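Jurnden precision screwdriver kit: five months in

I bought the Jurnden kit because my old screwdrivers were driving me nuts. I'd been using the same set since college, the kind that comes in a plastic tube, and half the tips had gone round. You lean on the handle, the thing slips, and now you have a chewed-up screw and a bad word hanging in the air. My neighbor Kyriaki Karras fixes sewing machines out of her spare room and she'd been on at me for ages to buy something decent. So in September I gave in and paid $72 for the big one, the 118-piece set.

Is that a lot of pieces? Yes. Do I use them all? Oh my goodness, no. I use maybe a dozen, and the rest sit there looking pretty in their foam. But I've been surprised how often I need one of the oddballs. My mother's hearing aid charger had a tiny three-pointed screw in the bottom that I had never seen before in my life, and there it was in the second row. I was so pleased with myself I called her into the kitchen to look.

The case first, because that's what sold me. It's a flat folding thing with a cloth cover and two trays inside, and the bits sit in foam that grips them just hard enough. I have tipped mine upside down by accident (twice!) and nothing fell out. The labels are printed next to each slot and the print hasn't rubbed off yet. My one gripe is the magnet that holds the lid shut. It's weak, and if you carry the case by the wrong end it flops open like a menu.

The handle is lovely. It's a bit heavier than you'd expect, with a cap on the end that spins so you can rest your palm on it and turn with your fingers. For small screws it's a joy. For bigger ones, like the screws on a computer case or the bracket behind a hard drive, I wanted something fatter to hold on to. The kit does come with a little T-bar that slides through the top, and that helps, but it feels like an afterthought and I've already lost mine down the side of the couch once.
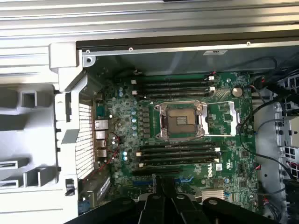
Let's talk about magnets, since that's what everybody asks me. The bits hold a screw well enough that you can lower it into a deep hole without it dropping off, and you can also pull a dropped one back out. They aren't crazy strong. The long extension is weaker than the short one, and I don't know why — maybe mine is a dud. Maëlle Ross, who I swap tools with, has the same kit and says her long one is fine.

Before this I tried the Arnix set that's all over the place. It's cheaper, and it's fine for glasses and battery doors. But the bits wobble in the handle, and once you notice the wobble you can't stop noticing it. I gave it to my nephew, who doesn't care. I also looked hard at the Isby, which has a ratchet and costs a good deal more. I borrowed one from the tool library for a weekend and liked it, but the ratchet clicks so loudly that I felt like I was winding a clock. If you have big hands you might like it better than I did. It's a chunky thing.

What have I fixed? Two pairs of glasses, a game controller, a bathroom scale, the doorbell, a toaster that I then broke in a different way, and the latch on my dishwasher. I also opened up a laptop to clean out the fan, and the plastic pry tools in the kit were great for that. The tweezers were not. The points don't meet, so you end up chasing a little washer across the table and muttering. Get some proper tweezers and leave these in the case.

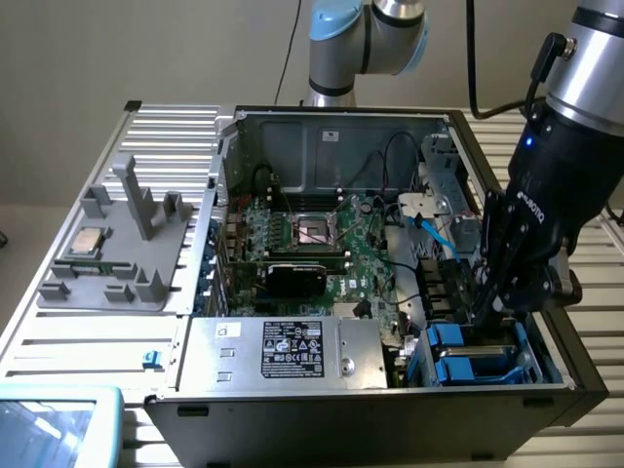
Desktop tower on its side with the panel off.

Wear and tear: the number one Phillips bit is starting to look a little shiny at the tip, but it's the one I grab for everything, so I can't complain much. You can buy that bit on its own, though shipping costs more than the bit does. The flatheads all look new. The cloth on the case picks up lint like you wouldn't believe.

I'd give it four and a half stars if I could, but the form makes me pick, so four. Fix the tweezers and the lid and I'll come back and change it. Oh, and if you're buying for a kid, get the smaller set. It has the same handle and far fewer bits to lose in the carpet.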